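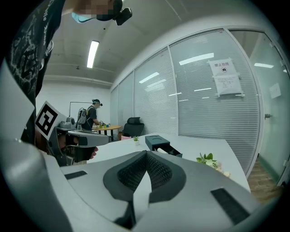 Riltitz, April

**Speaker notes: the Hedlund demonstration visit**

Slot is 15:40, after Kolbrún Eskildsen on calibration. She covers lens models, so skip that part if time is short. Leave the opening slide up until the room settles.

**Opening slide**

Start with the hardware, since half the room works on fixed cells and has not handled one of these. The view is from one hand-held gripper, looking across the room. The operator at upper left has a second gripper in hand and a device strapped to the head. Point to the square black-and-white marker at the rear of that gripper. Ask people to remember it, it comes back in the tracking section.

Then point to the far side: another operator, bent over the small round table, hands out over the objects. Grey pack on the back. Two stations, one room, no robot arm needed at either one for this stage of the work.

Say where the visit fits. Hedlund ran the demonstration for partner groups. We went as one of those groups, from the Bellotgate project. Hanne Hallgrímsson arranged our place and wrote the question list. Anything I get wrong today is from my notes and not from hers.

**What we asked to see**

- A full recording session from power-up to file transfer
- How an operator is briefed
- How a bad episode is marked and who marks it
- What happens when tracking drops

We got the first three in full. The fourth was answered in discussion only. Say so plainly, someone will ask.

**Tasks and props**

Props are household items and are changed between blocks. Go back to the opening slide if needed: small potted plant, black tissue box, greenery with pale flowers, all on the long white table. The round table has small colored items, green, blue and yellow among them.

Lærke Vestergaard runs the task list. Her rule is that an instruction must fit on one line and name one object and one place. "Put the tissue box beside the plant" is allowed. "Tidy the table" was dropped after the pilot — operators read it in different ways and the labels could not be merged.

Soft and thin materials are the weak point. Tissue, leaves and petals deform under the jaws, and width at the fingers then says little about the grip. Hedlund logs jaw width only. We asked about force sensing; it is planned, with no date given.

**Tracking**

Return to the marker. Each hand-held unit in the Hedlund setup has its own pose estimate from the onboard camera. The marker gives a second reference when one unit comes into view of the other, or of the head unit. The two estimates are compared offline.

Glass is a known problem in this room. One long side is glass partition with blinds behind it, and the ceiling lights reflect in the panels. You can see three of the reflections on the slide. Reflections move with the camera and can produce false features. Cameron Matheson showed us the filter they use, which masks saturated areas before feature matching. He did not claim it solves the problem. Plain walls cause the opposite trouble, too few features, and there is one of those at the back.

PAUSE. Take one question here at most.

**Numbers**

The figure on the next slide is 1,453 episodes, the size of the set Hedlund released to partners after the demonstration. State that it is episodes kept, after review. They did not give us the number recorded. Do not let anyone work out a rejection rate from it.

Episode length is capped at 80 seconds. Anything longer is split at the last release of the jaws. Five objects is the upper limit per episode.

**What we are changing at Radthorpe**

Hjalti Oddsson has taken these on:

- Marker plates on both hand units, same position on each
- One-line task format, as above
- Review on the same shift as recording
- Blinds on the window side kept closed, and ceiling light reflections checked from operator height before each block

The last point came from the visit. We had been checking from a tripod, well above where the hands work.

We are not copying the backpack rig. Our stations are fixed and the cable run is short, so the extra weight on the operator gives us nothing. If the warehouse trial goes ahead this will be looked at again.

**Likely questions**

*Can the data be used with a different gripper?* Only if finger geometry matches closely. Refer to Kolbrún's transfer slide.

*Left-handed operators?* Asked on the day. Handles are symmetric in the Hedlund design, task layouts are not. Lærke is adding mirrored layouts.

*Cost per unit?* Covered by the partner agreement, cannot answer. Send them to Hanne.

Last slide is the contact list. Check that Cameron's new address is on it.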